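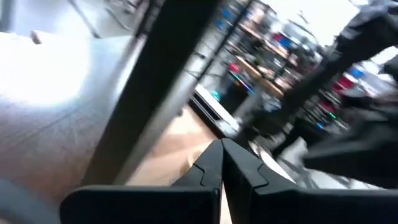

Bavo: Gallery of a Workshop Build

Posted Dec 5, 2019 by the Bavo build log

Bavo is a two-fingered gripper on a small arm, put together at the Runau shared workshop. The build started in February, on evenings and the odd free afternoon. Parts came out of the Runau scrap bins where possible, and the rest was ordered from Hatico.

Wrist view, fingers closed. The angled tips meet a little right of center, and there is still a narrow gap lower down between the two bases. The gap is fine for now - only the tips need to touch.

The finger shape is version 14. Earlier ones had flat ends and let go of anything round. The wedge tips are easier to line up from the wrist view. Both fingers are 146 grams lighter as a pair than the first set, and the wrist motor runs quieter for it.

The test bench gets a lot of glare on the tabletop, and the shelves behind it blur badly at this focus setting. A matte cover for the table is on the list.

Next job is the Fu controller board, then a long run of up to 1,000 open and close cycles. The last run stopped at 176 when a screw backed out of the left finger mount. It has thread lock on it now.

More pictures will go up after the long run.

We use cookies to remember your settings. By staying on this site you accept this. OK

Contact | © 2019 Bavo build log | Back to top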